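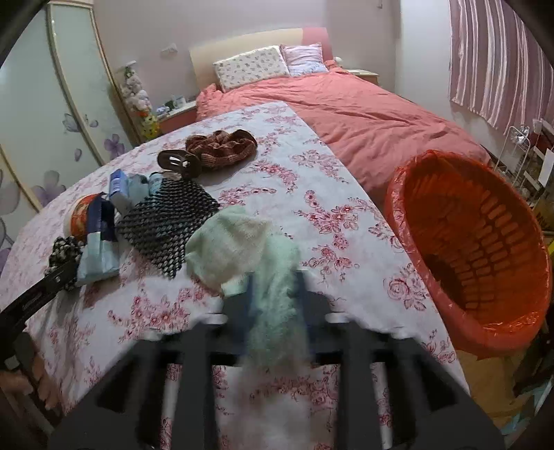 For fifteen years I have been waiting for a machine that folds my washing. I say fifteen because that was when I moved to Oltdale and had, for the first time in my life, a laundry all to myself and no mother to correct me. My washing machine washes, my dryer dries, and between the dryer and the wardrobe there is still only me. People who sell robots like to show a towel, white and square, on an empty bench. I would like them to begin with a wide surface in front of a bed, that has a fuzzy mint-green knit on it, and a brown sandal, and a striped knitted thing that may be a scarf and may be a hat, all on one flowered cloth. A gripper can close on the green knit, I believe that. Then it has to know what the knit is, where the sleeves are if it has sleeves, and that the sandal does not go in the same drawer.

I should explain why I think about this so much. I worked for eleven years on the floor of a plant which made metal shelves, and we had robot arms there from my second year. I was not afraid of them and I was not in love with them. They were very good at picking up the same bracket. One July we changed the supplier of the brackets and the new ones came with a thin film of oil, and the arm dropped them the whole morning. A man with a rag solved it. This is my whole education in robotics, so please read the rest with this in mind.

In the shop the bracket always came in the same position. At home nothing comes in the same position, not even two times. A knitted garment is worse than a bracket, for it has no shape of its own. You lift it from one end and it becomes long, you put it down and it becomes a heap. My hands know this without asking me. When I pick up a sock I already feel if there is another sock inside it.

Last month my neighbour Magnus Haldane invited me to see a demonstration at the community hall in Lotimby. The machine was called Niven, and it stood on wheels and had two arms. It folded T-shirts. I must be fair and say that it folded them nicely, better than my son does. But each shirt took so long that I finished my coffee and went to get a second one, and there was a young woman who put every shirt flat on the table before the machine began. I asked her if it could take the shirts out of the basket by itself. She said, "Sometimes." I liked her very much for this answer.

They told us it had practised on 2,372 pieces of clothing, and that 814 of these were T-shirts. I wrote the numbers on my hand so I would not forget them. Magnus thought it was a lot. I thought about how many things pass through one ordinary bedroom in a year, with the mesh bags and the pouches and the small bottles that somebody puts down on the bed and leaves there, and to me it did not seem so many.

The other machine at the hall was a Grillerow, a small one which cleans barbecue plates and goes back and forth like a snail. It costs up to $200 and it works. It has one job and one flat surface, so it is closer to my old bracket arm than to the big machine with two arms. My wife wanted to buy it. We have a gas barbecue which we use perhaps three times in a summer, and the discussion about this continued in the car.

So, can machines do the chores yet? For the shop floor I would say yes, many of them, if the people keep the floor tidy around the machine. For the house I would say they can do a piece of a chore, when a person has done the pieces before and after. I would pay good money for a machine which only sorts: clothes here, shoes there, bottles back to the bathroom. It does not need to fold anything. I can fold, and I even like it a little when there is cricket on the radio.

Magnus has put his name on the list for the next demonstration, where they promise to try bed sheets, the fitted kind with elastic in the corners. I have asked him to put my name too.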